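4.2 Small packs and the pocket habit

One of the happiest surprises in the Kurkham diaries is how much people have to say about pocket tissues! We had expected a line or two per household, and instead the 1,547 entries are full of them: packs left in coats, packs traded between sisters, packs picked for the cartoon on the wrapper. Households in Dirari kept theirs near the bed (Figure 5), while those in Atier favored the front door. 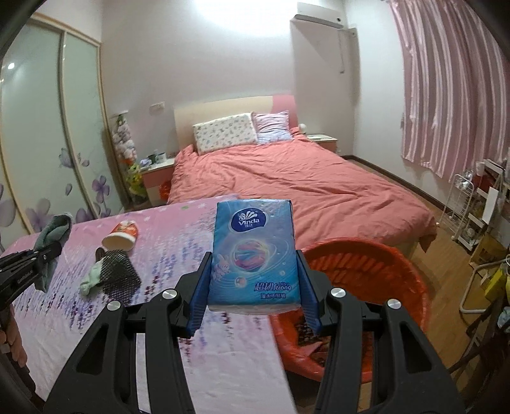 Figure 5. Pocket tissues in a printed blue wrapper.

Wrapper design came up again in the March interviews, and here the age gap is lovely to see. Younger diary keepers named a favorite picture right away; older ones talked about softness and price.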